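This website uses cookies to improve your experience. Accept | Read more

The day Gena stopped letting go

29th July

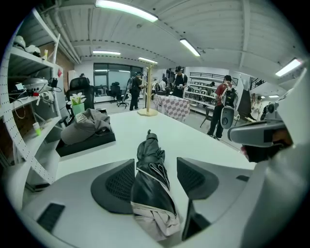 Umbrella duty at the long table.

So I promised a few of you I'd write up the business with Gena, and I've been putting it off because it's a bit embarrassing and because most of it was my fault. Gena is what we call the set of hand-held grippers we've been using this summer (no good reason, the name was on a sticky note and it stuck). You squeeze, the fingers close, the camera on top records what you're doing, and later on all that gets turned into something an arm can learn from. Umbrellas, caps, cups, whatever people have in their halls and kitchens.

We were on the umbrella task, and I was having a great morning! Pick it up, hang it on the stand, take it down, do it again. Then on one of the pickups I opened my hand and the fingers stayed shut. I opened it wider (as if that would help) and nothing. So I did what every safety sheet I've ever signed tells you not to do and stuck my other thumb in between the pads to pry them apart.

You can guess the rest. The pads are mesh and they give a little, so it didn't hurt much at first, but when the linkage slipped it snapped closed on me and I said a word that is now on the recording forever. A purple thumbnail and a bruised ego, that was the whole injury list. Lurdes Peixoto, who had the next table, got me out by popping the finger off at its mount, very calm, took her maybe ten seconds. I'd been told how to do that on my first day. Did I remember? I did not.

Salvador Meireles opened it up over lunch and found the return spring had jumped off its little post and wedged itself behind the slider. We went back through the logs and this unit had done 1072 grips since its last check, when we're meant to look at them every 300. The check sheet had my initials on it. Ouch. I'd written "feels stiff, fine" in November handwriting, by which I mean I was wearing gloves and couldn't be bothered to write more.

We pulled 9 units that afternoon and five of them had the same spring sitting crooked. Five! Those all got a new post with a proper lip on it, which Salvador drew up and printed overnight, and the grip counter now beeps at you when a check is due. It's a horrible beep. Lurdes picked it.

I also had to throw out the morning's recordings from my unit, since a sticky release makes every let-go look late, and I didn't want an arm somewhere learning to hang on to things the way mine did. That stung more than the thumb, to be honest with you.

Anyway, the nail is growing out, I'm back on umbrellas, and next up is folding the little cloths, which I'm told is much worse. If you've had a spring fail on you like this, leave me a comment, I'd love to know what you did about it.

Print this post | E-mail this to a friend

Get new posts in your inbox! Enter your e-mail address to subscribe to the newsletter.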